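How to judge whether a robot can do your chore yet

Every few months someone in the shop forwards me a clip of a machine folding a towel and asks if we should hold off hiring. My answer so far has been no. I finish soft goods for a living, and I've sat through enough demos to have a routine for them. Use it before you sign anything.

Step 1. Write the chore down in full. "Folding" is a poor description. Ours at Uvalholm starts with a crumpled piece out of a bin, finding the right side, flattening it, squaring the edges and setting it on a pile. Most demos start at the flattening, or after it.

Step 2. Ask how many tries. I want 34 in a row, with my cloth, and no one stepping in to straighten a corner. Simin Mirzaei, who buys for us, once got a vendor down to six, and he still wanted to choose the pieces.

Step 3. Change one thing. Swap a stiff cotton for a limp one, or turn down a light. If the salesperson's colour changes, make a note.

Step 4. Look for the person. Is it running by itself, or is somebody steering it from behind a curtain? Both can be useful, but you'd pay very different prices for them.

Step 5. Time it against a human who does the job all day. Don't use yourself. Bukola Sani does our tea towels and I wouldn't dream of racing her.

Step 6. Ask what the machine was taught from. A lot of this work now begins with people doing the chore by hand while their movements are tracked, and the recordings are meant to teach the robot later. Ask to see that stage. It tells you what the fingers are doing, and how much of it a simple gripper would have to do without. Watch for the grip in particular: how a rod is held above a piece of fabric, where the palm comes in, what the other hand is up to. 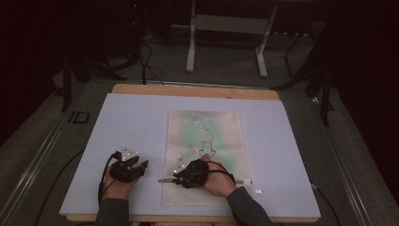

Tracked gloves, a thin rod and a printed cloth on a foam board. The hands are still human.

Step 7. Get the failures in writing. I was told one system had 591 recorded runs behind it, and when I asked how many had gone wrong the fellow from Stamel offered me a coffee.

If your job passes all seven, rent before you buy. If it fails at step 2, save yourself the afternoon and try again in September.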